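Kapitel 5
Was eine Brücke jedes Jahr kostet: Investitionen und Abschreibungen im kommunalen Haushalt

Lernziele

Nach der Arbeit mit diesem Kapitel können Sie
Auszahlungen für Investitionen von laufendem Aufwand unterscheiden,
eine lineare Abschreibung berechnen und im Ergebnishaushalt einordnen,
erklären, was ein Sonderposten ist und wie er aufgelöst wird,
die Folgekosten eines Vorhabens in einer einfachen Übersicht zusammenstellen.

Vorkenntnisse: Kapitel 2 (Aufbau des doppischen Haushalts) und Abschnitt 4.3 (Finanzhaushalt). Wer die drei Komponenten Ergebnishaushalt, Finanzhaushalt und Bilanz noch nicht sicher auseinanderhält, liest am besten zuerst die Zusammenfassung am Ende von Kapitel 2.

5.1 Einstieg: Der Steg über die Truvel

Die Gemeinde Daltham liegt an beiden Ufern der Truvel. Auf der einen Seite stehen Schule und Sporthalle, auf der anderen wohnt der größere Teil der Familien, und zwischen beiden führt ein Fußgängersteg über das Wasser, der seit zwei Wintern gesperrt ist. Im Januar liegt dem Gemeinderat der Antrag vor, ihn durch einen Neubau zu ersetzen. Kostenpunkt: 120.000 Euro. Alle sind dafür, der Beschluss scheint eine Sache von wenigen Minuten.

Dann meldet sich die Kämmerin, Ingegerd Dahlgren, und stellt eine Frage, die wir in diesem Kapitel immer wieder aufgreifen: »Was kostet uns der Steg in dem Jahr, in dem wir gar nichts mehr für ihn bezahlen?«

Im Protokoll steht dazu der schöne Vermerk »Heiterkeit«. Dabei ist die Frage vollkommen ernst gemeint, und sie gehört zu den spannendsten, die man an einen öffentlichen Haushalt richten kann! Wer sie beantworten kann, liest einen Haushaltsplan mit anderen Augen. Der von Daltham hat 179 Seiten, und auf erstaunlich vielen davon stecken Entscheidungen, die vor Jahrzehnten gefallen sind: ein Kanal, eine Turnhalle, ein Stück Straße, das längst niemandem mehr als Bauvorhaben in Erinnerung ist und trotzdem in jedem Jahresergebnis auftaucht.

Legen Sie vor dem Weiterlesen kurz das Buch zur Seite und notieren Sie, welche Kosten Ihnen zu dem Steg einfallen. Denken Sie auch an Dinge wie Winterdienst, Beleuchtung und die regelmäßige Bauwerksprüfung. Die Liste brauchen Sie in Abschnitt 5.4 wieder. 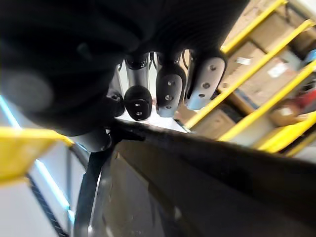 Für die meisten Menschen fallen Bezahlen und Verbrauchen zusammen. Wer ein Brötchen kauft, isst es am selben Tag. Beim Fahrrad sieht das schon anders aus: Das Geld ist am ersten Tag weg, gefahren wird viele Jahre. Genau diesen Abstand zwischen Zahlung und Nutzung macht das doppische Rechnungswesen sichtbar, und zwar mit einem bemerkenswert einfachen Mittel. Es verteilt den Anschaffungswert auf die Jahre, in denen der Gegenstand genutzt wird.

Merksatz
Eine Investition belastet den Finanzhaushalt im Zeitpunkt der Zahlung. Den Ergebnishaushalt belastet sie über die Abschreibungen während der gesamten Nutzungsdauer.

Rechnen wir das gleich durch. Der Steg kostet 120.000 Euro, die Gemeinde setzt eine Nutzungsdauer von 30 Jahren an. Bei linearer Abschreibung gilt:

Jährliche Abschreibung = Anschaffungs- oder Herstellungskosten : Nutzungsdauer
120.000 Euro : 30 = 4.000 Euro

Da haben wir die erste Hälfte der Antwort für Frau Dahlgren. Auch in einem Jahr, in dem keine einzige Rechnung für den Bau mehr eingeht, stehen 4.000 Euro Aufwand im Ergebnishaushalt. Es fließt kein Geld, aber der Steg wird älter, und dieser Werteverzehr muss durch Erträge gedeckt sein, wenn der Haushalt ausgeglichen sein soll. Die Generation, die über den Steg geht, soll ihn auch erwirtschaften. Fachleute sprechen hier von intergenerativer Gerechtigkeit. Das Wort ist sperrig, der Gedanke dahinter großartig.

Randbemerkung: Im Jahr der Fertigstellung wird in der Regel nur anteilig abgeschrieben. Wir lassen das in den Beispielen zunächst weg und holen es in Aufgabe 3 nach.

5.2 Investition oder Unterhaltung?

Bevor irgendetwas abgeschrieben werden kann, muss geklärt sein, ob überhaupt eine Investition vorliegt. In der Praxis ist das die Frage, über die in den Bauämtern und Kämmereien am ausdauerndsten gestritten wird, und es macht Freude, den Argumenten zuzuhören, sobald man das Prinzip verstanden hat.

Als Investition gilt eine Auszahlung, mit der ein Vermögensgegenstand neu beschafft, hergestellt, erweitert oder über seinen ursprünglichen Zustand hinaus wesentlich verbessert wird. Sie erhöht das Anlagevermögen auf der Aktivseite der Bilanz. Unterhaltung dagegen erhält einen Gegenstand in dem Zustand, den er bereits hatte. Sie ist sofort Aufwand und wandert in voller Höhe in das Ergebnis des laufenden Jahres.

Ein neuer Anstrich für das Geländer ist Unterhaltung. Ein zusätzlicher Rampenaufgang, den es vorher nicht gab, ist eine Investition. Und der Austausch aller Bodenbohlen? Hier beginnt der Graubereich. Werden die Bohlen durch gleichartige ersetzt, spricht vieles für Unterhaltung. Wird der Steg bei der Gelegenheit verbreitert, so dass ihn künftig auch Fahrräder befahren dürfen, kippt die Einordnung.

Ähnlich liegt es bei der Ausstattung von Gebäuden. Möbel, Schränke, Werkzeuge und Geräte gehören zur Betriebs- und Geschäftsausstattung, sofern sie selbstständig nutzbar sind und die jeweils geltende Wertgrenze überschreiten. Liegt der Wert darunter, erlauben die Haushaltsverordnungen Vereinfachungen, die sich von Land zu Land unterscheiden. Fest mit dem Gebäude verbundene Teile werden dagegen meist zusammen mit diesem bilanziert.
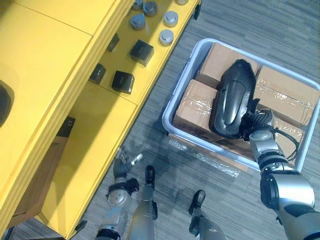
Abb. 5.1 Gelber Schrank mit abgestufter Ablage und grauen Zylindern

Für die Abgrenzung haben sich in der Ausbildung drei Prüffragen bewährt. Gehen Sie sie der Reihe nach durch und brechen Sie ab, sobald Sie ein klares Ja haben.

Entsteht ein Gegenstand, den die Gemeinde vorher nicht hatte?
Wird ein vorhandener Gegenstand in seiner Substanz erweitert?
Ist der Gegenstand nach der Maßnahme wesentlich besser als in seinem ursprünglichen Zustand?

Lauten alle Antworten Nein, buchen Sie Aufwand. Achten Sie bei der dritten Frage auf das Wort »ursprünglich«. Verglichen wird mit dem Zustand bei der Herstellung. Ein völlig verrotteter Steg, der nach der Reparatur endlich wieder begehbar ist, wirkt natürlich viel besser als vorher. Verglichen mit seinem ersten Tag ist er es vielleicht gar nicht.

Aus der Praxis
Die Nachbargemeinde Sæther hatte die Erneuerung ihrer Schulhofbeleuchtung zunächst komplett als Investition veranschlagt. Bei der Durchsicht der Unterlagen fiel auf, dass ein großer Teil der Leuchten lediglich gegen gleichwertige Modelle getauscht werden sollte. Nur die zusätzlichen Masten am neuen Fahrradplatz blieben im Investitionsplan, der Rest wurde in die laufende Unterhaltung umgesetzt. Das geplante Jahresergebnis verschlechterte sich dadurch, die folgenden Jahre wurden entlastet. An der Gesamtsumme änderte sich kein Cent! Falls Sie diesen letzten Satz noch überraschend finden, lesen Sie bitte den Merksatz in 5.1 noch einmal.

5.3 Wenn andere mitbezahlen: der Sonderposten

Kehren wir nach Daltham zurück. Der Gemeinderat hat inzwischen erfahren, dass für den Steg ein Zuschuss in Höhe von 60.000 Euro bewilligt wird. Die Hälfte der Baukosten ist damit finanziert, und im Saal ist die Stimmung entsprechend gut. Ein Ratsmitglied schlägt vor, die Abschreibung einfach nur noch von den verbleibenden 60.000 Euro zu berechnen.

Im Ergebnis läge das Ratsmitglied richtig, im Weg aber nicht. Die kommunale Doppik verlangt üblicherweise den Bruttoausweis. Der Steg steht mit seinem vollen Wert auf der Aktivseite, der Zuschuss als Sonderposten auf der Passivseite. Beide schrumpfen im Gleichschritt:

Abschreibung des Stegs: 4.000 Euro Aufwand je Jahr
Auflösung des Sonderpostens: 60.000 Euro : 30 = 2.000 Euro Ertrag je Jahr
Verbleibende Belastung: 2.000 Euro je Jahr
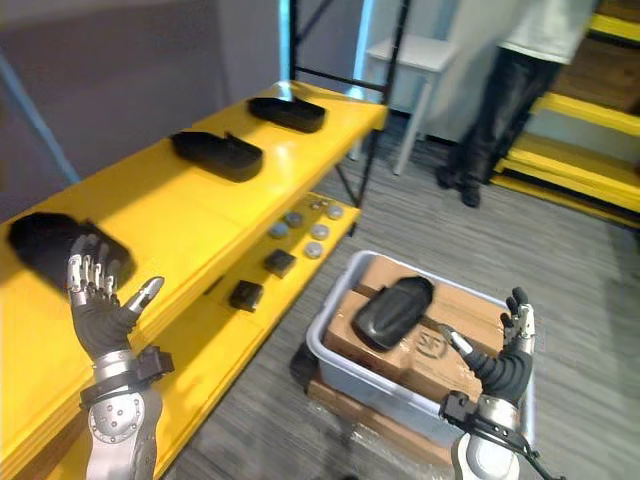
Der Umweg über zwei Posten lohnt sich. Wer die Bilanz liest, erkennt auf einen Blick, welches Vermögen vorhanden ist und wie viel davon mit fremder Hilfe entstanden ist. Das wird spätestens dann wichtig, wenn der Steg am Ende seiner Nutzungsdauer ersetzt werden muss. Ob es dann wieder einen Zuschuss gibt, weiss heute kein Mensch, und eine Gemeinde, die nur den Nettowert kennt, unterschätzt leicht, was auf sie zukommt.

Beachten Sie außerdem, dass der Ertrag aus der Auflösung zahlungsunwirksam ist, genau wie die Abschreibung. Das Geld ist einmal eingegangen, beim Abruf des Zuschusses. Danach wird es rechnerisch auf die Jahre verteilt. Im Finanzhaushalt finden Sie die 2.000 Euro deshalb vergeblich.

In vielen Kämmereien übernimmt eine Anlagenbuchhaltung diese Verteilung automatisch. Daltham arbeitet mit dem Programm Fisura, in dem jeder Sonderposten mit der Nummer des zugehörigen Anlageguts verknüpft wird. Fehlt die Verknüpfung, läuft die Auflösung weiter, auch wenn der Gegenstand längst verkauft oder abgerissen ist. Suchen Sie bei unerklärlichen Erträgen also zuerst dort.

Kontrollfragen zu 5.1 bis 5.3

1. Weshalb taucht die Abschreibung im Ergebnishaushalt auf, im Finanzhaushalt aber nicht?
2. Eine Gemeinde lässt das Dach der Sporthalle neu eindecken und baut zugleich eine Galerie für Zuschauer ein. Ordnen Sie beide Maßnahmen mit Hilfe der Prüffragen ein.
3. Der Steg wird Ende Juni fertiggestellt und ab Juli genutzt. Wie hoch sind Abschreibung und Auflösung des Sonderpostens im ersten Jahr, wenn monatsgenau gerechnet wird?
4. Der Zuschuss für den Steg fällt unerwartet weg. Welche Zeilen des Ergebnishaushalts ändern sich, welche bleiben gleich?

5.4 Folgekosten zusammenstellen

Holen Sie jetzt Ihre Liste aus 5.1 hervor. Vermutlich stehen darauf vor allem Posten, für die tatsächlich Geld fließt: Reinigung, Strom, Streugut, Prüfungen. Ergänzen Sie die Abschreibung und ziehen Sie die Auflösung des Sonderpostens ab. Nimmt die Gemeinde für ihren Eigenanteil einen Kredit auf, kommen die Zinsen hinzu. Die Tilgung gehört ausdrücklich nicht in diese Aufstellung, und mit der Begründung dafür beginnt der nächste Abschnitt.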